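Stale frames and the dish rack task

142 shares · 9 comments

I spent most of July on a bug that I first blamed on the policy, then on the calibration, and then on Radek Jireš, who had touched the calibration last. It was none of those. Writing it up so I remember how the pieces fit.

The task is two arms, plates on a table, and a wire rack to put them in.
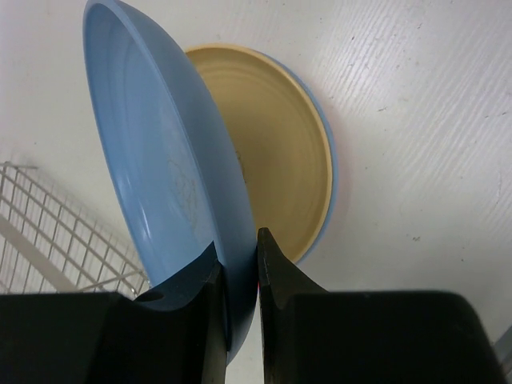
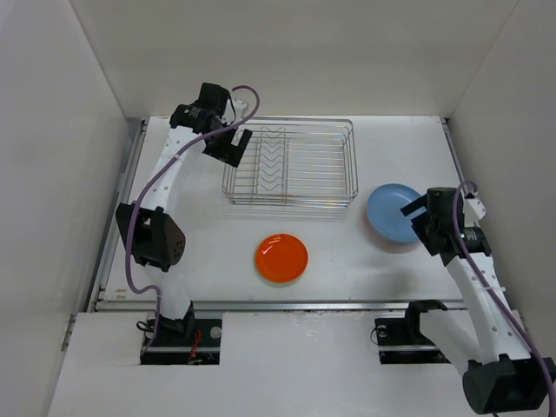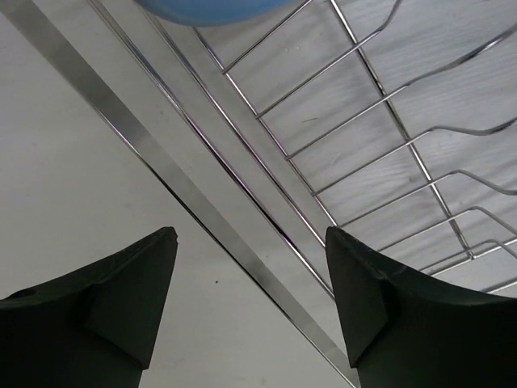
Wrist views and the overhead view, same setup.

We run three processes. Zultix is the camera server. It grabs from every camera and publishes images with a timestamp. Giment is the policy runner. It takes the latest image from each camera plus the joint positions, and it puts out a chunk of actions. Mancuso is the controller, which takes the chunk and turns it into joint targets at a fixed rate. Tanko Obi wrote most of Mancuso and I wrote most of the other two, so you can guess where the bug was.

The symptom was simple. An arm would reach for a plate, get the fingers on both sides of the rim, and close a little early. Sometimes it got the plate anyway. Sometimes it pushed the plate a short way across the table and then tried again from the new position, and on the second try it was usually fine. With the rack it was worse. The slots between the wires don't leave much room, and a plate that arrives a bit off sits on top of a wire instead of between two of them.

I looked at the policy first. We had just retrained, so that seemed fair. I rolled back to the older weights and got the same thing. Then I asked Radek to redo the hand-eye calibration, which he did, with some sighing, and the numbers came out the same as before. I owe him a lunch for that.

What finally helped was a dumb script. For each policy step it printed the age of every image at the moment Giment used it. I expected all of them to be close together. The overhead camera was fine. One of the wrist cameras was fine. The other wrist camera was 70 milliseconds behind the rest, and not all the time, only when both arms were moving.

The cause was in how I matched images. Zultix stamped each image when it left the server's queue, when it should have been stamped at capture. When the queue was short, the two times were nearly the same. When both arms moved, the log writer got busy, the queue for that camera grew to 4 or 5 images, and each one got a fresh stamp on its way out. So Giment thought it was looking at the present, and it was looking at a moment when the gripper was still on its way down. All the checks I had written for sync passed, since they were reading the wrong clock.

The fix had 2 parts:

1. Stamp at capture, in the driver callback, and carry that stamp the whole way.
2. Keep only the newest image in each queue. Giment never wants an old one, so there was no reason to hold on to them. The log writer now has its own queue and can fall behind as much as it likes.

I also added a limit in Giment. If any image is too old, the runner doesn't ask the policy for a new chunk. It lets Mancuso finish what it has and then hold position. Tanko wanted it to stop at once, and we went back and forth on that. A hard stop in the middle of a grasp tends to leave the arm in a bad spot with the plate half held, so for now it finishes the chunk – the chunks are short. If we ever go to longer ones, he's right and I'll change it.

One more thing came out of this that I didn't plan for. Our training data was recorded through the same server, so it has the same bad stamps in it. Chiamaka Ezeani is going through the recordings to see how many can be repaired. The drivers wrote their own frame counters to a side file, so in theory we can work out the capture times from those. Where the side file is missing, we'll probably drop the episode. I don't like losing data, but I like training on a lagging wrist view less.

I haven't rerun the full comparison yet. The early closing is mostly gone when I watch it, but that's me watching it, and I've been wrong about that before. Ibrahim Danladi is setting up the runs on the Treltport machine so both versions start from the same plate positions.

The age script is now part of the startup checks. It runs with both arms moving, and startup fails if the spread between cameras is too wide. It adds a few seconds, and Tanko has already asked for a flag to skip it. He can't have one.

Share this post · 9 comments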